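Flosell Recovery Cell
Processor Removal and Fixture Loading – Setup and Care
Product no. 139-114 | Category: Electronics disassembly | Supplied by Bosanden

The Flosell cell removes socketed processors from computer boards that are still mounted in the case and presents them to a fixture plate. It is supplied with a single arm, a two-finger gripper with black fingers, and a wrist camera. This page covers finger setup, routine care and replacement parts.

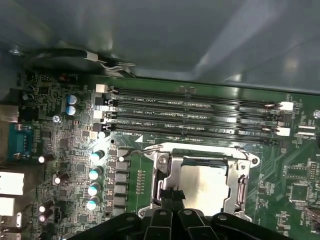
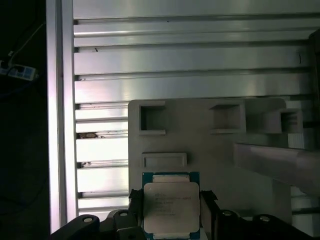 First picture: gripper at the CPU socket, memory slots empty. Second picture: processor held upright between the fingers, fixture plate behind.

Preparing the board
Remove memory modules and the cooler before the case goes into the cell. Wipe old thermal compound off the heat spreader. Residue on the lid transfers to the fingers and shifts the grip on the next part. Secure any cables inside the case so that they stay clear of the approach path. The board remains fastened to the case throughout.

Finger alignment
Fingers are a matched pair and are replaced as a pair. Fit both, torque evenly, and close them on the setting gauge at low force. The inner faces must meet the gauge along their full length. If light shows at one end, loosen the finger on that side and seat it again – do not correct the error in software.

The processor is held by its side edges. Set the grip height so that the fingers bear on the substrate and leave the contacts untouched. Excess force bows the substrate; start at the lowest setting and raise it one step at a time until the part no longer slips during a slow wrist rotation.

Teaching the fixture position
Teach the fixture plate after every finger change. Jog to the reference point at reduced speed, store it, retract and repeat the approach. Run 24 cycles with a scrap processor before returning the cell to normal work. Any contact with the plate during approach means the reference point must be taught again.

Routine care
Each shift: clean the finger faces with a dry lint-free cloth. Check the camera window for dust.
Each week: vacuum the grooves of the ribbed aluminum panel. Small fragments collect there and can end up under the fixture. Check finger screws and cable strain relief.
Each June: full service, including gripper bearings and arm zero position.

Replacement parts
Finger pair, black – 114-2
Setting gauge – 114-24
Fixture plate – 139-2
Piltier lint-free cloths, box

Fingers and gauges are shipped from stock. Fixture plates are made to order. Include the cell serial number with all orders.

Technical contact: Aslak Fjeld, Bosanden service desk
Page maintained by Aoi Kobori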